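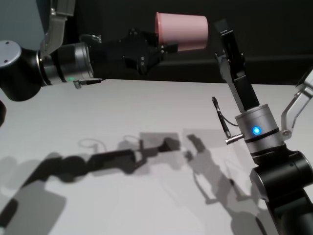 How much of a two-arm budget should go to the arms themselves? Less than most first-time buyers expect: in our plan the arms and their controllers took 46 percent of the money, and everything that makes them useful together took the rest.

4. Planning the purchase

4.1 What we set out to buy

The Tovell lab had wanted a bench with two arms for years, and when the funding finally came through we were as excited as anyone would be. We also had a fixed sum and one chance to spend it. The work we had in mind was plain tabletop handling: picking up light household things, turning them, and giving them from one arm to the other. Cups were at the top of our task list from the first planning meeting, and they stayed there, as they are cheap, easy to replace, and surprisingly demanding to hold well when they lie on their side.

We wrote the task list before we asked for a single quote. This turned out to be the best decision of the whole project! Each task got a line with the heaviest object, the widest grip, and the farthest reach from the middle of the table. Once those three numbers were on paper, half of the catalog could be set aside. We had been tempted by a larger arm from Ljungberg with a payload far above anything on the list, and the list made it easy to let it go. The smaller arms we chose in its place are lighter, need less floor bracing, and run from an ordinary wall circuit.

4.2 Quotes and hidden lines

We sent the same request to 6 suppliers and received full quotes from four. Comparing them was harder than we had hoped. One supplier included gripper fingers and cables in the base price, another listed every bracket on its own line, and Kulilik quoted the grippers with a one-year service plan that could not be removed. We ended up copying all four quotes into a single sheet with our own headings (arms, grippers, cables and adapters, table, computers, safety, training, spares) and asking each supplier to confirm our reading of their numbers. Two of them found mistakes, one in our favor.

The heading that grew the most was cables and adapters. A gripper that fits the wrist of an arm may still need a different connector, and a cable that is long enough when the arm is straight may pull tight when the wrist turns over. We would now set aside a fixed share for this at the start, and we would ask each supplier for the cable path at the worst wrist angle as well as the plug type.

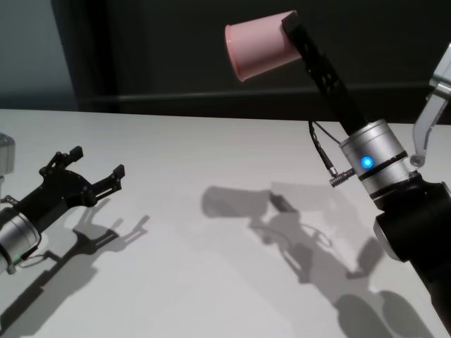 Figure 3. Two-arm bench during work with a pink plastic cup. The right arm holds the cup above the table; the left gripper is open and empty.

Spares were the next surprise. We had planned for one extra set of gripper fingers and learned from Brarnivlow, who supplied our table and mounts, that their other customers usually keep two. We went with two, plus a box of the small screws that hold the fingers on. The screws cost almost nothing and they take 19 working days to arrive, so we are very glad to have that box in the drawer.

4.3 Time as a budget line

Money was only half of the plan. We also kept a budget of staff hours, and we recommend this warmly to any group of our size. Our estimate for unpacking, mounting, wiring, and the first safety check was about 126 hours, shared among the whole team. We left December free of other bench work so that nothing else would compete for the room. Training days were booked when the order was placed, and the booking was written into the contract, with the delivery date tied to it.

Table placement deserves more time than we gave it. The distance between the two arm bases decides how much of the surface both grippers can reach, and that shared area is what we were really paying for. We moved paper cutouts of the bases over a full-size floor plan for one afternoon. A second afternoon with the real mounts, before any holes were drilled, would have been well spent.

4.4 What we would buy first next time

If the same sum came again, we would order the table and mounts early, then the arms, and leave the grippers until the task list had been tried by hand with borrowed or printed fingers. Grippers are where the tasks and the hardware meet, and opinions on our team changed a lot once real objects were on the bench. We would also ask for open-ended pricing on fingers, so that a second shape could be added in the following year without a new round of quotes.

Related items
Shared reach on small benches: a planning worksheet
Service plans for grippers, compared over three years
Cable routing at the wrist
Writing a task list before the first quote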